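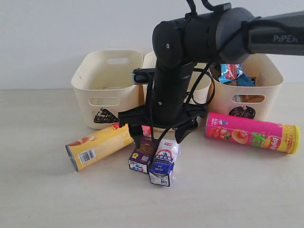
Prorkik snack sorting set, README

Hi! I'm Kirsty Galbraith, and I look after the files for our robotics club. We picked snack sorting for our May project: chip cans, little cartons, a row of baskets, one arm.

You get 281 episodes, recorded over 18 sessions. Miłosz Mazurek drove for most of them and I did the rest (badly at first, sorry, it shows in the early ones!). 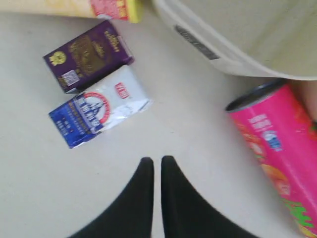 Each episode has its own folder with the joint log, the video and a one-line task note. Notes are typed by hand, so "can", "canister" and "tube" all mean the same thing. I keep meaning to fix that.

Known problems: the clocks drift a little in the Clanport folder, and 225 has no joint log at all. Skip it.
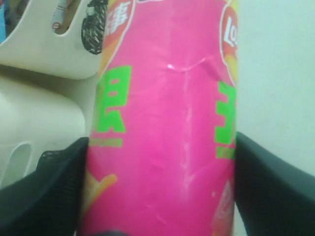
If you're training on this, split by session and don't shuffle the episodes, or your scores will look way too good. Ask Marion Skinner how we found out...

Fixes are welcome, just send them to Miłosz or me. To do: gripper force, better notes, a loader script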